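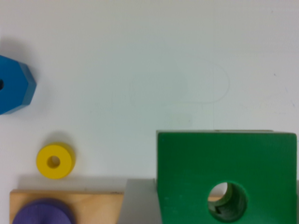
Hedvig Moen had been on her feet since 9 in the morning when I caught up with her at the Rønning open day, and she was still grinning. "Ask me anything," she said, "but ask it over here, so I can keep an eye on the arm."

The arm was working with painted wooden toy blocks, the sort you'd find in any preschool, and the kids in the front row had plenty of advice for it. Moen loves that. She spent seven years at Helitz on machines that sat behind a fence, and visitors there saw very little.

"People get it right away when it's toys," she said. "A block with a hole in it, a ring, a cube – everyone knows how those feel in the hand. So when the gripper comes in at a bad angle, the whole room groans!"

Her team calls the software Irkari. It has 1035 practice runs behind it, most of them done in August, when the building was quiet. Rings are still her favorite. "They're low and they're round, and there are two ways to grab one. You can pinch the outside or go in through the hole. I could watch it choose all day."

I asked what she'd like to show next year. She didn't need to think. "Stacking, with the kids picking the order." Then a boy in a red hat wanted to know if the arm ever gets bored, and she went off to talk to him.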